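Fokis Hand Tool and Bench Cell
For desk-accessory inspection, switch operation and repack lines

Product group: Hand-held grippers and matched bench cells
Manufacturer: Tarnusden
Status: In production. Left-hand version shipping from December.

Overview

Fokis is a two-finger gripper supplied in two forms. The hand tool is carried by an operator, who opens and closes the fingers by hand while a camera on the tool records the work. The bench cell carries the same fingers on a fixed arm and repeats tasks prepared from those recordings. The geometry of the fingers, the linkage and the camera mount is identical in both forms, so a task recorded at the bench does not have to be redrawn for the cell.

The product is intended for short, repetitive handling on light goods: turning items over, pressing rocker switches, moving units from an intake tray to a test position and from there to a carton. It is not intended for live electrical testing, for sharp sheet metal or for food.

How the work is divided

A Fokis installation changes who does what at a bench more than it changes the bench. In the usual arrangement the operator who knows the task records it, the cell takes over the repeatable part, and the operator keeps the decisions: reject, rework, set aside for a second look. The cell does not grade cosmetic damage. It presents the unit and waits for a decision from the keypad.

Plants should plan for the following before ordering.

Recording time. Operators need paid time away from output targets to record. A task with one product and one motion generally fits into a single shift. A task with several housings takes longer, as each housing is recorded separately.

Job descriptions. Recording is skilled work and should be written into the role. Where it has been added informally, recordings tend to be made by whoever is free, and quality varies.

Pace. The cell has a fixed cycle, set by the supervisor. Operators working beside it can pause it from their own keypad without giving a reason code. This function cannot be disabled in software.

Ownership of recordings. The camera looks down past the fingers at the work surface. Microphones are not fitted. Recordings are stored on the plant's own server and labeled by task, with no operator name attached unless the plant adds one.

Experience at Wiltstead

The returns hall at Wiltstead has used three hand tools and one bench cell on its power strip line since spring. Returned strips used to be picked up, switched through and repacked by hand on every station. Switch presses were the part operators complained of most, in particular the stiff rockers on older housings.

Line lead Gunārs Uibo reports that the first month was slower than the manual line. The cell's press position had been recorded on one housing and was being used for two, and units with a different switch layout were going back to the operators anyway. After the second housing was recorded separately the cell was left to run through the day. Two operators moved from pressing to cord inspection and final decision, one now spends part of each week recording new housings, and rotation between these stations is on a printed rota.

Uibo also notes a point for other sites: operators with smaller hands found the original trigger spring tiring over long sessions. The lighter spring is now the default and the heavier one is supplied in the accessory bag.

Fingers and linkage

The fingers are mirrored, with flat pads mounted on a pivoting linkage. Pads are dark green, matte, and are fixed by screws from the face. Brass-colored rings mark the pivots. With the jaws open, the pads stand apart and one pad can be used alone to press. With the jaws closed, the two tips meet along a center seam and can be used together as a blunt pressing point.

For switch work, either method may be recorded, but the two should not be mixed within one task. Closed tips put the contact point on the tool's center line and are easier to aim. A single pad leaves more of the housing in view of the camera.

Specifications

Tool mass, hand version: 700 g without cable
Maximum jaw opening: 106 mm
Rated grip force: 17 N
Cameras: 1, fixed
Trigger springs: light (fitted), heavy (supplied)
Pad fixing: screws, replaceable without removing the linkage
Cable exit: rear, strain relieved
Cell controller: Paju, wall or under-bench mounting
Operator keypads per controller: up to 3

Work surface

A plain, matte, light-colored surface is recommended. Glossy tops return glare from ceiling lights and patterned tops slow down setup. Soft shadows from the tool itself are normal and do not need to be corrected. Keep the edge of the board clear of the working area - a recording that drifts over the edge will be accepted by the software, but should be trimmed before use.

Strips and other corded goods should be unplugged before they reach the bench. Cords should lead away from the operator, so that they do not cross the path of the fingers.

Maintenance

Wipe pads with a dry cloth at the end of each shift. Check pad screws weekly and pivots monthly. A pivot with visible side play should be replaced as a pair with its opposite, or the tips will no longer meet evenly. Do not oil the pivots. Oil migrates to the pads and marks white housings, and the marks do not come off with the dry cloth.

Ordering

FK-H Hand tool, right-hand trigger
FK-HL Hand tool, left-hand trigger (from December)
FK-B Bench cell with Paju controller and one keypad
FK-P Replacement pads, pair
FK-V Pivot set, pair
FK-K Additional keypad

Bench cells are supplied with two days of on-site training. At least one of these days is reserved for the operators who will be recording, and it cannot be exchanged for management training. Hand tools ordered alone are supplied with a printed guide.

Page last revised Friday, November 14, 2025.

Hand tool at the bench

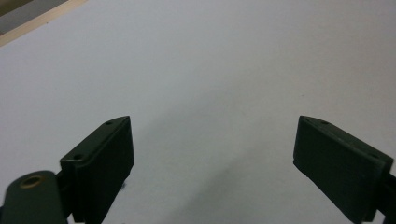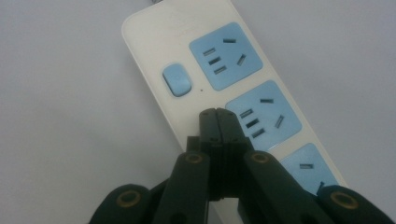
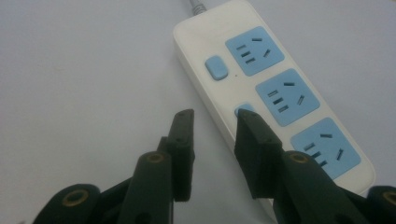 Fokis fingers over a pale work surface. Second picture: closed tips on a power strip. Third picture: right pad over the lower rocker switch, jaws open.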